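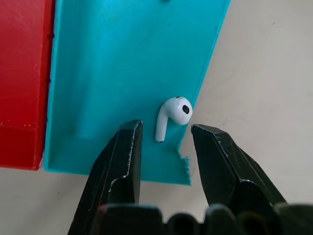
Fig. 1. Single earbud on a blue tray, stem pointing down and slightly left.

Handout 7: Small goods and their cases
Tutor: Els Vandenberghe

The trade likes to say that an earbud "finds its own way home". I doubt it. Look at the shape: a round glossy head, a short stem, no flat side worth the name. Left and right are near mirror images, and the case takes each in one hollow only.
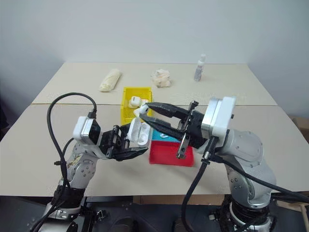 Case open first, lid right back, then one bud at a time by the head. Muketti claims sorting into coloured bins saves up to 33 seconds a set -- I have yet to see how they timed it. Bins do keep small white things from vanishing on a pale table. Beyond that, be wary.

For next time: read Nieminen, pp. 32 to 41, and note any claim he makes without a test behind it.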